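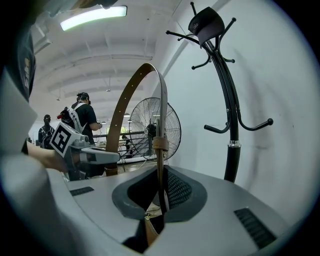

Unit 4: Hanging storage for belts and bags
Module: Care and Storage of Accessories
Tutor: Mateja Matić
Revised Sep 20, 2024

4.1 Scope

Unit 3 dealt with folded storage. Unit 4 covers leather straps, belts and small bags kept on a free-standing coat rack with two tiers of hooks. Wall rails are left to Unit 5. Bring your own belt to the practical, plus one bag with a shoulder strap.

4.2 Terms

Strap: the full length of the belt, excluding the buckle.
Buckle end: the end to which the buckle is fixed.
Free end: the opposite end, usually shaped to a point or a shallow curve.
Keeper: the loop, fixed or sliding, that holds the free end flat once the belt is fastened.
Grain side: the outer, finished face.
Flesh side: the inner face.

Use these terms in your worksheet. "Front" and "back" are ambiguous once a belt has been turned over, and marks were lost for this in May.

4.3 How a strap bends

Leather bends easily across its thickness and poorly across its width. A strap allowed to form a wide loop takes the bend over a long section and recovers. Pinched over a narrow hook, the same strap takes it at one point, and a crease forms on the flesh side first. Punched holes weaken the section around them, so the bend should fall on plain strap wherever the length allows.

Edge stitching is a second limit. Check the thread on the outside of any bend before the belt is stored and again when it is taken down.

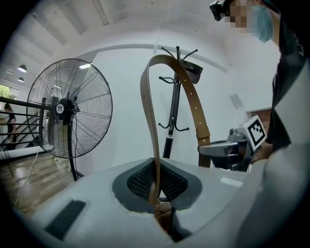
Hang a belt from the buckle where the hook will pass through it. The strap then falls straight and carries only its own weight. If the buckle is too small for the hook, close the belt at its loosest hole and hang the closed loop with the buckle at the side – never at the top.

4.4 Loading the rack

Upper hooks take long straps. Lower hooks take short handles and items under 300 g. Load opposite sides of the pole in turn, heaviest first, and keep the base flat on the floor. Allow 200 mm between the outermost item and the nearest wall.

Bags are hung empty or nearly so. A long strap goes over the hook once, without twisting, and the body of the bag should hang clear of the pole.

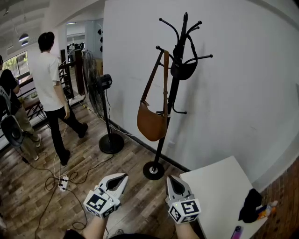

Moving air is useful in a closed room, but a fan should be turned away from leather. Constant airflow dries one face faster than the other and the strap curls towards the dry side. Route the cable away from the route to the rack.

4.5 Practical

Work in pairs. Groups are led by I-hsuan Kan and Chak-lun Kuo.

1. Record strap length, width and number of holes.
2. Hang the belt by the buckle for 12 minutes. Note any curl.
3. Repeat with the belt closed as a loop.
4. Add the bag on the opposite side and check the rack for lean.
5. Clear the hooks and return the belt to its owner.

Worksheets go to Li-hua Hsieh. Reading: course reader, page 59 onwards.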